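4.3 Teaching the Pick Positions

Applies to the Tanby arm with the two-finger gripper. Allow one club session for this section. Complete section 4.2 (wrist camera focus) first.

1. Open the folding board flat on the bench and press down along the hinge. The two halves must not rock.

2. Lay the pieces on their sides, dark on one half and white on the other. Leave the columns next to the seam clear on the white half.

3. Gather five dark pieces into a pile beside the seam. Single pieces are taught first, the pile last.

4. In the Galano panel, set travel speed to 245 and grip force to 5.

CAUTION: Keep hands off the board while the arm is enabled. The student at the panel calls "clear" before every move.

5. Jog the gripper until the fingers stand on either side of the target piece, then press Store.
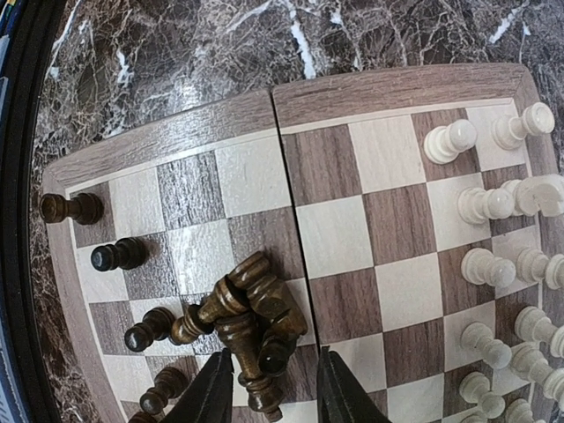

6. Repeat step 5 for each piece. Stored positions are numbered in order – do not skip a number, or the Zisgate script will stop at the gap.

7. Run the script once with the gripper held open. If a finger touches the board, raise the Z offset and run it again.

Note: Squares near the outer border look curved in the wrist view. Use the corrected view when reading square centers.

Error 263 means the arm was moved by hand after homing. Home it and restart from step 5. For any other code, see Ylva Wikström or the McIntyre binder.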